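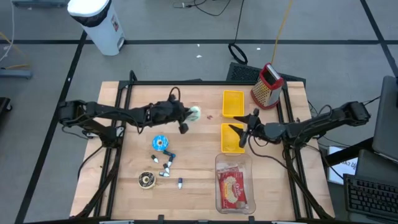 The great drawer reform of August began with tape. I own a lot of it, in widths and colors I can't remember choosing, and all of it used to live in one kitchen drawer with the grater, so that every time I wanted cheese I had to negotiate with something sticky.

My plan was simple. Everything would come out, go on the big wooden table, and be sorted by what it was. I gave myself 2 hours, which shows how well I know myself after all these years.

Yellow bins were going to do the heavy lifting. I like a yellow bin. It looks like a decision has been made, even when it has nothing in it. The clear containers are less flattering, as they let you see exactly what you've kept, and what I've kept is mostly snacks.

I should explain about the snacks. There's a discount grocery out past Platville that sells things in shiny packets by the armful, and I can't walk through it like a normal adult. I go in for rice. I come out with noodles, more noodles, and something in red plastic that I bought because the bag was cheerful. By the end of July they had colonized two shelves and were sending scouts toward the cereal.

So the new rule is that packets go in a bin, and when the bin is full I stop buying packets. The rule is five days old and already has an amendment.
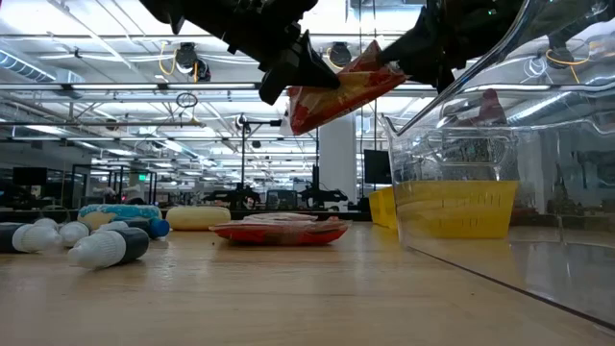
The other trouble with sorting by type is that some things have no type. Take the toy doughnut with the blue icing. It isn't food, but it has lived among food for so long that putting it with the toys feels like a demotion. Small bottles are worse. They fall over, they roll under things, and however many you put away there's always another white cap looking at you.

I did try a category called Misc. Misc filled up faster than everything else put together — I had, in effect, rebuilt the drawer.

Where things stand tonight: the grater has a hook, the tape has a shelf of its own, and the doughnut is on the windowsill until I can face it. Next is the hall closet, where I believe there are coats.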